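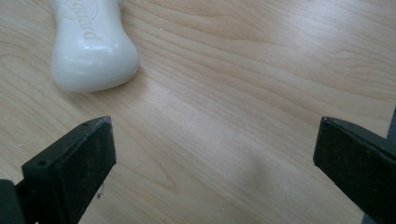
Initz to Supply Table Baskets and Bar Soap for Wihongi Guest Rooms

FLUSTON, Nov 12, 2018 – Initz, a supplier of small household goods, will provide baskets, bar soap and washroom items for the guest rooms at Wihongi, the lodging and training center in Fluston. The agreement covers 895 rooms and begins with the rooms on the lower floors.

Under the agreement, each room will get a small plastic basket and a wrapped bar of soap. The basket is meant to stay on the table or the washstand, where guests can drop keys, soap, a comb or whatever else they carry in their pockets. Wihongi asked for baskets after a guest survey in October, in which guests said that small items were left on tabletops and lost when rooms were cleaned.

Initz tried several basket shapes on light wood tables before settling on a small one with low sides. Tall baskets tipped when a guest reached in from the side, and square ones took up too much of the table. The low shape leaves the contents in plain view, so room staff can check a basket without emptying it.

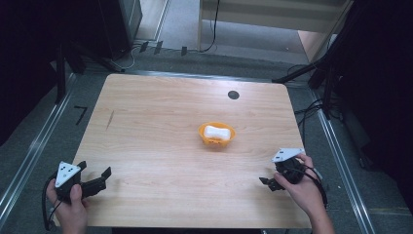 Color was a separate question. Wihongi's first choice was white, to match the soap and towels. Staff found that white baskets were easy to miss on a pale table, and the center has now ordered orange for most rooms. Gray will be used in the meeting rooms.

The soap is a full-size white bar. Wihongi had been using small bars that were thrown out after each stay. Under the new plan, guests who stay several nights will keep one bar for the whole visit, and a fresh bar will be set out only when a new guest checks in or when someone asks for one at the desk.

Baskets will be packed 12 to a carton and shipped from the Initz warehouse. The first shipment is 1000 baskets, which includes spares to be held in the supply room on each floor. Soap will be delivered separately. Room staff will wash the baskets with mild soap and water between guests, and cracked baskets will be replaced at no charge for 2 years.

Initz will also supply the smaller Climitz building next door, where the rooms have narrower tables. That order will be placed once the Wihongi rooms are complete.

About Initz

Initz sells baskets, trays, soap dishes and other small goods to hotels, schools and offices. Its sales office and warehouse are in Fluston. Sample baskets are available to business customers on request through the sales office.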